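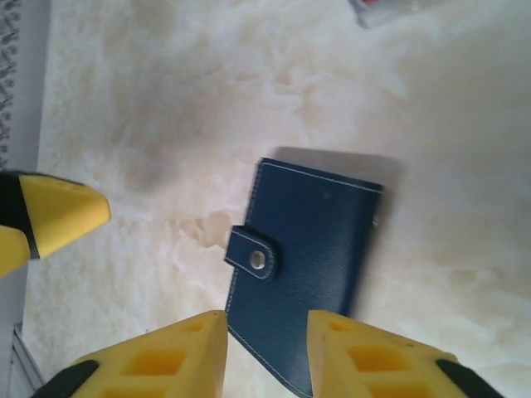 Jaltard is a training and test workshop for two-armed robots that handle household things. We work out of the old Semaan building in Clestside, on the second floor, and we have been there since January. Most of what we do is picking up, putting down, opening and closing, with objects people have at home or carry in their pockets. A navy wallet with a snap on a shaggy white rug is a fair sample of the work. The wallet is flat, the rug has long fibers, and the yellow fingers have to come in on either side of it and close on the wallet without taking a tuft of rug along. Visitors on open days tend to ask for that one again.

What we do

Companies and schools send us a task and we set it up in one of our test rooms. We run it, adjust the grip and the approach, and send back a written report with the results, including the runs that failed. We don't build robots and we don't sell them. Semaan, our landlord, still has a machine shop on the ground floor, and we buy brackets and small metal parts from them.

The other half of our time goes to teaching. We run a short course for operators and technicians, nine days long, with two people to a station. The course is called Tromska, after the street where our first shop was. It covers basic operation, safe distances, camera setup, changing fingertips, and how to lay out a work area so that both arms can reach it. No programming background is needed. People have come to us from warehouses, repair shops and community colleges.

Who we are

Khalil Darwish started Jaltard and still runs it day to day. He spent years servicing packaging lines and got interested in soft objects because those were what stopped the lines. He teaches the first two days of every Tromska course and leads most of the open day tours.

The rest of the staff are technicians and operators. Several of them took the course before they worked here.

Open days

We open the workshop to the public a few times a year. The next one is Friday, August 15, 2025, from morning until late afternoon. Tours go in groups of up to 20. Please sign up at the front desk or by phone, and tell us if you are bringing a school group so we can hold a time for you.

A tour starts in the front room with a short talk, then moves to the test rooms. Demonstrations are run at normal working speed, which is slower than many people expect. An operator explains what the arms are being asked to do before each one. There is a marked line on the floor and everyone stays behind it while the arms are powered. Children are welcome with an adult.

The tasks on show change from one open day to the next, depending on what is set up that week. Small flat items on soft surfaces are nearly always on the list – wallets, cards, folded cloth. You may also see lids, zippers or cables. You can bring a small object of your own and we will try it if there is time. Nothing breakable, please, and empty your wallet first.

Some attempts fail, and we leave those in. If the arms drop something, the operator will usually run it again with a different approach and talk through the change.

Finding us

We are in Room 404. The number is left over from an earlier tenant's system and has nothing to do with the floor, so don't go up to four. Take the stairs or the elevator to the second floor and turn left. The entrance is on the parking lot side. Parking is free on open days, but the spaces closest to the loading door belong to the machine shop and need to stay clear.

For course dates, test work or group visits, call or write to the office. We answer on weekdays.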